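Buying a new-build: tips for the first walk round

Every show home is lit like a jeweller's window. The one we saw at Hillow had lamps on in every room at eleven in the morning, so my first tip is to switch the lot off and look again.

Take a tape measure. Beds in show homes are often shorter than yours. Check where the doors swing too, as floor plans are oddly shy about that.

Ask what "included" means, in writing. At Suller the brochure kitchen had a Tondo oven and stone worktops, and both were extras. The blinds were extra. So was the turf.

Floor area deserves some doubt. We were quoted 1096 square feet for a plot, and the agent went rather quiet when I asked if that counted the garage.

"Smart home ready" worries me most. Ask which parts you own, which need a subscription, and what still works when the broadband is down. 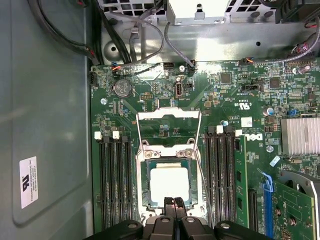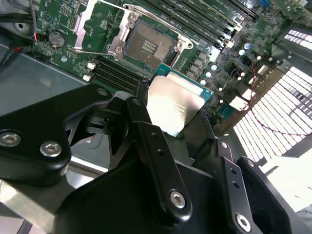
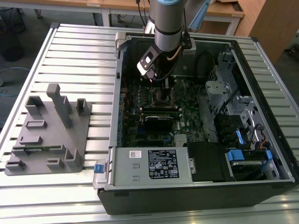

If the answer is "there's an app", ask again. I want a light switch on the wall and a heating control I can turn by hand.

Run the shower and a kitchen tap together for 4 minutes. Flush the loo while you're at it. Then go back in the evening rush and try turning right out of the estate.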